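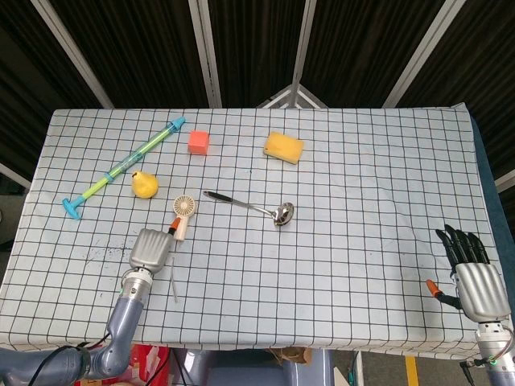 Newsroom tools notebook, Saturday, 8:10 a.m.

We use cookies to remember your preferences. Accept / Manage

Picked up the buyout tracker again. For anyone joining late: Leandro Godoy on the media desk wants a page that lists every newspaper chain offering voluntary exits, with the date, the terms and a link to the memo. The scraper finds candidates and a person signs off on them. So far the person is me.

Overnight run pulled 920 pages. After removing duplicates, 464. I was briefly pleased, then saw that most of the survivors were the same wire story about Bisgaard, run by papers that had each rewritten the first sentence and nothing else. The matcher compares first sentences. I wrote the matcher.

Changed it to compare paragraphs two through five. Skondis and Vodeck now come through as separate stories. The old version had merged them into one company that was laying people off in two states and hiring in a third.

"Buyout" is still a problem. It catches:
- staff buyouts (want)
- one company buying another (don't want)
- a furniture store in Avon having a buyout sale, everything must go (kept a copy for morale)

Tried requiring "employees" or "newsroom" within ten words. The furniture store survived. Its employees are apparently very friendly.

11:30. Hortensia Yáñez came by and asked why the Vodeck entry says staff need two years of service when the memo says three. Checked. The memo was revised in September and we had saved the first one. Her point, made with more patience than I had earned, is that we should keep every version and show the date on each. Agreed. Added a version column. It broke the export, so the spreadsheet Leandro gets on his end is now one very wide row.

2:15. Export fixed. The fault was a comma in a headline. Headlines have had commas for a while now and I should have planned for it.

Still open:
- Skondis won't say whether part-timers qualify. Leandro has a call in.
- Bisgaard memo is a scan of a printout, tilted. Text reader thinks the severance is "eight weeks per bear." Typed it in by hand.
- Ask Hortensia if union shops get their own column or a note.
- Rerun tonight with the new matcher, and leave the old results alone until I've compared them.

Shares 8 | Comments 10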